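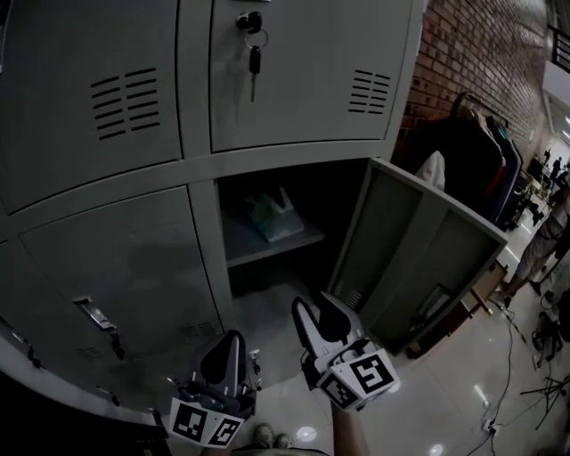
Kevia Reports Result on Teaching Robots to Use Storage Lockers from Handheld Demonstrations

TORNONEN, June 11, 2022 – Kevia today released the results of a study on training robot arms to open metal lockers and handle the soft items stored inside them. The training data was recorded entirely by people using handheld grippers. No robot was operated during the recording phase.

The study covered 22 lockers of differing size, door swing and latch type at sites in Tornonen and Hiebert. Operators carried a two-finger gripper with printed marker blocks at the base of each finger. The markers allow the opening width of the fingers to be recovered from video at each time step, together with the path of the hand. Operators recorded 500 demonstrations in total, each covering one full task: reach the door, swing it open, grasp the item on the shelf, withdraw.

Recording took place in ordinary hallways and common rooms during normal hours. Lighting and floor reflections were left as found, and people were free to walk past.

The trained policy, named Flenum, was then run on a fixed-base arm fitted with fingers of the same shape. It was tested on 3 lockers that did not appear in the training data, with 30 trials on each. Trials were scored by stage, so that a door opened without a completed grasp is reported separately from a failure at the latch.

Two findings are reported. First, variety of lockers had a larger effect on results than the number of demonstrations per locker. A policy trained on many repeats from a small set of doors did poorly on new ones, mainly in judging how far the door would swing. Second, most remaining failures occurred inside the compartment, where the interior is dark and cloth items offer few clear edges to grasp.

Keyed locks were outside the scope of the study. All doors used in testing were unlocked before each trial, and the arm was placed by hand within reach of the cabinet.

Kevia plans a second round of recording in December, with added lighting at the wrist and a wider range of bags and folded garments. The written report, including the scoring sheet and finger drawings – but not the raw video – is available from the Kevia research office on request.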